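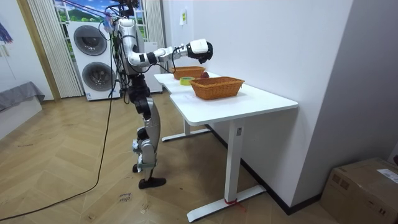
How often do the wrist cables want looking at? Every 30 hours of running, and sooner if the arm has been reaching out over the desk all day.

I put that at the top because I went hunting through May's pages for it this morning and lost a good half hour. Now it's where I'll find it.

2018-09-16. Quiet in the room, tea going, and I gave the whole day to the right arm. The hour counter said 422 when I switched on. Mwajuma Ondieki had left me a new cable clip from Agbeko in an envelope with a smiley face on it, bless her, and I fitted it at the elbow before anything else. The forearm loop still hangs lower than I'd like -- I'll ask her what length they use over at Dekutport, as hers never seem to droop.

Then the slow reaches, out toward the baskets and back, at 65 percent speed, with me standing there like a proud aunt. I did the shoulder bolts too, and wrote the date on the tape so we don't argue about it later! The gripper zero was a hair off, so I set it again and saved it under the old name.

Still to do: knees, tether hooks, and a polite note to Vovilmont about the spare fingers.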